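Last updated: May

Quarter to eleven at night, and I am still at the kitchen table with the laptop fan going, but I want to get this down before I sleep because it was a good day, even if it didn't look like one until after supper.

I have been fighting the Ekell planner for most of the month. Ekell is the part that takes "put the thing from the chair in the bin" and turns it into a list of smaller jobs, and Filali is the part underneath that works out how the base should drive and where the arm should go. They were written by different people (Filali mostly by me, so I can complain about it freely) and they have never quite agreed on what a goal is. Ekell hands over a name. Filali wants a pose. In between sits a little lookup that I wrote one evening in a hurry and have been apologizing to ever since.

This morning I ran the full set of rooms again, 130 episodes, and 36 of them ended with the base pointing politely at the wrong container. It wasn't crashing or bumping into anything, it just drove over with great confidence to some other bin. I went through the logs with my coffee and got nowhere, then went through them again with Sandro Monti on the phone, and he asked what the lookup does when two objects share a class. Well. It takes the first one in the list, and the list comes back in whatever order the simulator loaded the room. I had to laugh, and then I had to go for a walk around the block!

After lunch I took it out and put in a proper query. Ekell now passes along the room and whatever words came with the object, Filali scores all the matches, and if the top two are too close it stops and asks instead of guessing. The scoring is slow, almost eight seconds in the worst room, and I know why (it rebuilds the distance map for each candidate, silly), but slow I can live with until next week. Dusanano, the viewer, also needed a small patch so I could step through with the scores written beside each candidate.

The room I used for stepping through was the one with the yellow-green armchair, a gray wastebasket over by the tiled wall and a black trash can on the far side of the open door. I must have looked at it for two hours this afternoon and I'm getting fond of that pale blue floor.

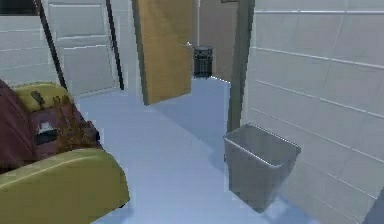

For tomorrow

Cache the distance map in Filali, one per room, and throw it away whenever a door moves. Then rerun the whole set with the same seeds and write the result in the Ilteno notes, where Sandro can find it without calling me. Ask him if 98 is still the episode with the strange arm path, or if I have mixed it up with another one. Also the tissue box still comes through from perception with two labels on some runs, and I would like to see whether the threshold is to blame before I go digging in the tracker. And buy coffee, we are down to the bottom of the bag.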